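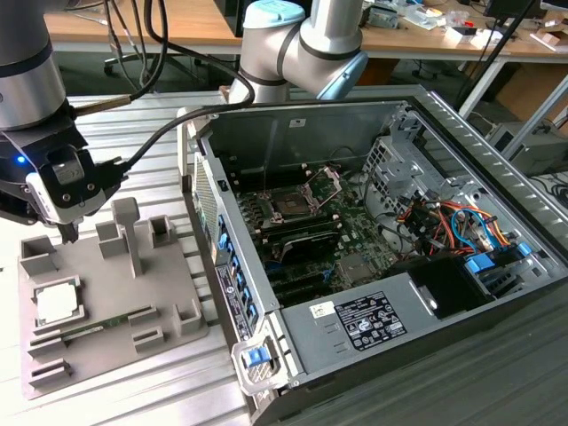
About us

Hi, I'm Kolbrún Kárason, and I run Detatora together with Fuad Assefa. We write software for robot arms that have to do fiddly jobs: putting a CPU in its socket, pushing a memory module into its slot, that sort of thing. We don't build arms and we don't sell arms. If you already own a couple and they're driving you up the wall, we should talk!

How we got started

Fuad and I met at a company in Harnville that packed spare parts. I looked after the motion planner and he looked after whatever broke the motion planner (usually a camera mount that had been bumped). We spent so many lunches complaining about the same things that we started writing them down, and one August we quit and rented a unit above a print shop on Omholm. The list of complaints is still on the wall. A good half of it has been crossed off.

What we make

Our main product is called Balaskas. It sits between your perception code and your arm controller and decides what should happen next, and how hard. You tell it the goal, say "this module, that slot," and it works out the approach, picks a grasp, runs the insertion and checks the result before moving on. If the check fails it backs off and tries again from a slightly different angle, and if that fails too it stops and tells you why in plain English. I'm very proud of the plain English part. I've read enough error codes for one lifetime.

Computers are our favorite test subject. A desktop tower lying open on its side is a wonderfully mean thing to plan around: cables in every direction, a drive cage sticking up, sheet metal everywhere, and right in the middle of it a CPU socket that wants the chip set down flat and square. The gap between "seated" and "bent pins" is tiny. So we do a lot of our work there, and what we learn carries over nicely to other jobs with connectors and tight spaces.

The parts start out on a 3D-printed tray. Skarphéðinn Eskildsen designed it, and it has gone through 11 versions. A square pocket for the CPU, a long slot for the RAM, plus a bunch of other holders for whatever we're testing that month. The tray gives the planner a known starting point, so when something goes wrong we can look at the insertion and stop arguing about the pickup. (We still argue about the pickup.)

Two arms, one case

The bit I get asked about most is using two arms at once. Putting both of them over the same computer is easy. Keeping them out of each other's way is the hard part, and it's where most of my own time goes. Balaskas plans both arms together and leaves room for the gripper cable too, which plenty of planners forget about completely. Ask me how many cables we've snagged. Actually, please don't.

Every change we make has to get through 2000 simulated insertions before it goes near the real bench. Bjartur Damgaard keeps that running, and he's the one who'll send you a cheerful message late at night to say your clever idea made everything worse. He's been right every time so far, sorry to say.

Who does what

Me: planning, two-arm coordination, most of the phone calls
Fuad Assefa: perception and calibration
Skarphéðinn Eskildsen: trays, fixtures, force control
Bjartur Damgaard: simulation, testing, releases
Waltraud Mühlbauer: customer setups and documentation

If you've read our manual and understood it, thank Waltraud. She rewrote the whole thing after her first week here and took out every sentence she had to read twice.

Working with us

We usually begin with a short trial on your own parts. Send us a box of them and a few notes on where your current setup gets stuck, and we'll tell you what we think we can do with it. Sometimes the answer is a better fixture and no new software, and we'll say so.

You're welcome to visit, too. Come up the side stairs, the front door belongs to the print shop. The coffee is decent and there's nearly always a computer in pieces.

Page last updated 3 November 2023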